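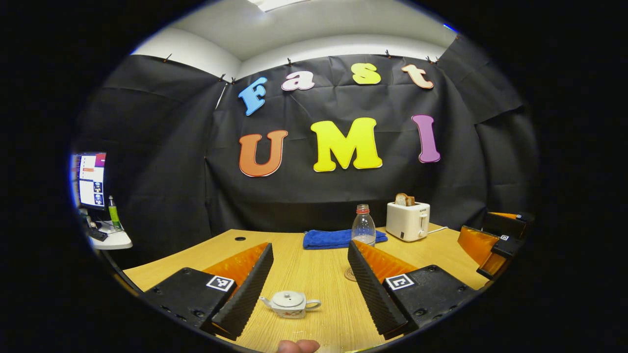
The table at Ullthorpe, with the toaster and the blue towel.

Mathias Egger came in at 8 in the morning and found the toast already standing in the toaster. One slice, brown. He looked at it for a while and then went to find Tamer.

"Is that yours?" he asked.

"No," said Tamer Issa. "I had porridge."

They had taken the room at Ullthorpe for the whole of July. It was small and the ceiling was low, and the black cloth at the back had been folded for so long that the creases would not drop. Mathias had cut out the letters himself at his mother's kitchen table in Dollitz. It took him two evenings. He still thought the M was too big.

"Someone's been in, then," he said.

"Your sister has a key."

"She doesn't eat bread."

Tamer moved along the table and picked up the bottle by its red cap. There was a little cloudy liquid at the bottom. He put it back against the towel where he had found it.

"Did you fold that?" said Mathias.

"The towel? I thought you did."

Mathias had never folded a towel in his life, and Tamer knew it. They had shared a flat in Hattar for three years. Their father-in-law, the same man for both of them, used to fold towels like that, in a thick square, and leave them out for whoever was washing up. He had lived 300 miles away since the spring and did not like trains.

Mathias touched the side of the toaster. It was warm.

"What time does the first bus get in?" he asked.

"Twenty past seven."

Mathias went to the door and looked down the road towards the stop. Then he came back for his coat.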